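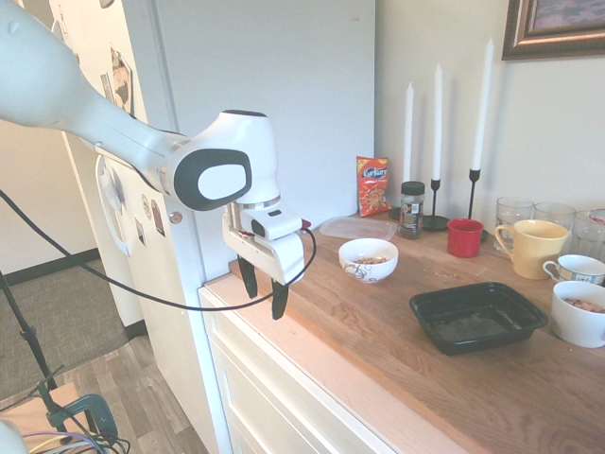

Fridge freezer in a rented kitchen clicking on and off all night

Posted in Home and Kitchen > Appliances
183 views, 3 replies

Yolanda Mosquera

Hi all, hoping someone can save me from buying earplugs in bulk. I moved into a ground floor flat in Grurkdale in September and the kitchen and living room are all one space, so whatever the fridge does, I hear it. For the first few weeks it was fine, just the usual hum. Now it hums for a bit, clicks, goes quiet, then clicks again and starts humming, and it does this over and over. I've sat with a cup of tea and timed it (yes, I know) and on a bad night it was going every 13 minutes.

The food seems cold enough. Milk lasts as long as it should, and the peas are solid. The only odd thing is a puddle that appears at the bottom under the salad drawers. Not a lot, but enough that I keep a tea towel down there and wring it out every couple of days. There's also a thin crust of ice on the back wall, mostly on the right.

Things I've done so far: turned the dial down from 5 to 3, then back up to 4 when I got nervous about some chicken. Wiped the door seals with washing up liquid and warm water. Moved it forward a touch from the wall, which made the hum quieter but did nothing for the clicking.

The letting agent (Plosness Lettings, in case anyone else is with them) told me that a noise isn't a fault and I should ring back if it stops cooling. The fridge came with the flat and it's on the inventory, so I'd have thought it was up to them. I don't want to start poking about inside something I don't own, but I also start work at six and I'm getting a bit desperate!

Is this something I can sort out myself, or is it on its way out? And is the puddle part of the same problem or have I got two?

Sheldon Doucette

Hello Yolanda, I had almost exactly this with my mum's, so I'll tell you what we did and you can pick through it.

I'd treat the puddle as its own thing to begin with. On the back wall inside the fridge part, low down, there should be a little channel with a hole in the middle of it. The water that forms on the back wall runs down into that and out to a tray above the compressor, where it dries off. When the hole gets bunged up (ours was a bit of spring onion and something I'd rather not think about) the water has nowhere to go and ends up under the drawers. You can clear it with a cotton bud, or one of those bendy straw-cleaning brushes, going gently. Then pour a small amount of warm water down, an egg cup's worth, and see if it drains away. Don't use a skewer or a knitting needle. I did use a knitting needle and I got away with it, but a man at the repair shop went quite pale when I told him.

Now the clicking. Some clicking is just the thermostat switching the compressor on and off, and in a fridge with a dial that's how it's meant to work. What you want to know is how long it runs for between clicks. If it runs properly for a good while, rests, and starts again, then it's doing its job and you've just got the bad luck of living in the same room as it. If it clicks, tries to start, buzzes for a few seconds and clicks off again, that's more likely the start relay or the compressor struggling, and that wants an engineer.

Every 13 minutes is on the busy side, I'd say. Before you blame the parts, though, check these:

Door seal. Shut a strip of paper in the door and pull. Do it all the way round, top and bottom and especially the hinge side. If it slides straight out anywhere, warm air is getting in and the poor thing never gets a rest. Your crust of ice being mostly on one side made me think of this first.

Level. Ours was leaning forwards a hair, so the door never quite pulled itself shut. The front feet screw up and down. You want it tipped very slightly back.

Air round the back. You've already moved it out, good. Run the hoover nozzle over the coils if you can reach them, with the plug out.

What's in it. A nearly empty fridge warms up faster each time you open the door. A couple of big bottles of water on the bottom shelf helped Mum's settle down.

Buy a fridge thermometer as well, they're only a few quid. Leave it in a glass of water on the middle shelf overnight and read it first thing. You're after 5 degrees or under. Turning the dial up and down by guesswork will drive you mad, and every time you change it you need to leave it a day before you judge it.

Regarding the agent, put it in an email and mention the water. "It makes a noise" gets you nowhere, but "there is water collecting in the appliance and I'm worried about it reaching the floor" tends to get a reply. Attach a short recording of the clicking too. If it's on the inventory, check what your tenancy agreement says about repairs to the appliances, as that's what they'll point to.

Oh, and if you defrost it, take everything out, put towels down, leave the doors open and let it be. It took us most of a day. No hairdryers please.

Drirnance

just get a new one mate. had a Hyun that did this and it packed up in the end, lost a whole freezer of fish fingers. or put a bit of carpet under it, worked for my brother

Yolanda Mosquera

Thank you both! Sheldon, it was the hole. I couldn't even see it at first because it was full of what I think used to be a bay leaf. Got it out with a cotton bud, poured the water down and it went straight through, and the tea towel has been dry for four days now.

Paper test: holds everywhere apart from the bottom corner on the hinge side, where it slides out with no effort at all. I've emailed Plosness with the recording and the word "water" in the subject line, and they rang me back the same afternoon, so you were right about that. Someone is coming to look at the seal.

Still clicking in the meantime, though I've got two big bottles of squash in the bottom and it does seem to have longer gaps. I'll leave the carpet for now Drirnance, but sorry about your fish fingers.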